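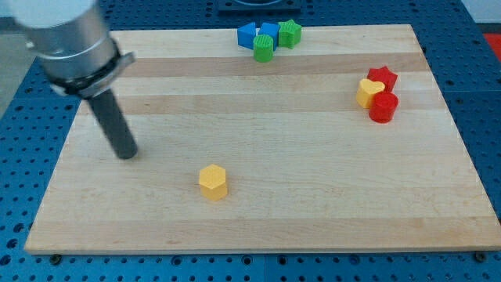

**What kind of board is best under small blocks?**

A hard, flat maple board made of strips, the same sort sold for the kitchen. It should be fastened down or heavy enough to stay where you put it, and big enough that the blocks can be spread out before anything is built.

Several members wrote in with this question after the September issue, in which we covered block sets for small tables. The Skekstead Toy and Game Library now keeps 9 maple boards on the lending shelf, and they go out more often than some of the block sets do. What follows is what we have learned from lending them.

**Size.** Most people pick a board that is too small. A set of 28 blocks needs room for the pile as well as the building, and when there isn't any, the pile ends up on the floor. Take the widest board your table will hold and leave a hand's width of table showing on every side.

**Surface.** Bare or lightly oiled wood is better than varnish. Blocks slide on varnish, and a tower that has been bumped on a slick surface tends to go over from the bottom. If you oil the board, use food-grade mineral oil, wipe off what hasn't soaked in, and leave it overnight before anyone plays on it. Oil left standing will mark painted blocks. We found this out with a green set from Gomasero, which has since been moved to the sale box.

**Grain.** Lay the board with the strips running left to right in front of the player. Children who are learning to line things up will use the strips as guides without being told. It also makes sorting games easier — one color along one strip, the next color a few strips up.

**Holding it still.** A non-slip mat works on a kitchen table. On a workbench or a table with holes in the top, bolts along the near edge will stop the board from creeping toward the player. Check that the heads don't stick up where a sleeve or a wrist will catch them.

**Shapes.** Square and rectangular blocks will sit on almost anything. Hexagonal ones and cylinders show up a bad surface quickly, and a board with even a slight cup in it will rock them. To test for this, set a steel ruler on edge across the board and look for light underneath. A board that has cupped a little will often come back if it is left standing on its long edge in a dry room for a week or two. Don't dry it near a heater.

**Cleaning.** Damp cloth, then dry cloth, both faces. Please don't soak library boards or put them in the dishwasher. The Lorna board came back in September with two of its glue lines open and is out of use until it can be repaired.

Boards are lent for the same period as block sets and can be reserved at the desk. The deposit is 150 for the large size, returned in full when the board comes back sound. The Taipe set and the second Gomasero set are both on the shelf again, complete, and either will fit on a large board with space to spare.

Loans due over the holiday may be returned when we reopen. The last day for pickups this year is 23/12/2024.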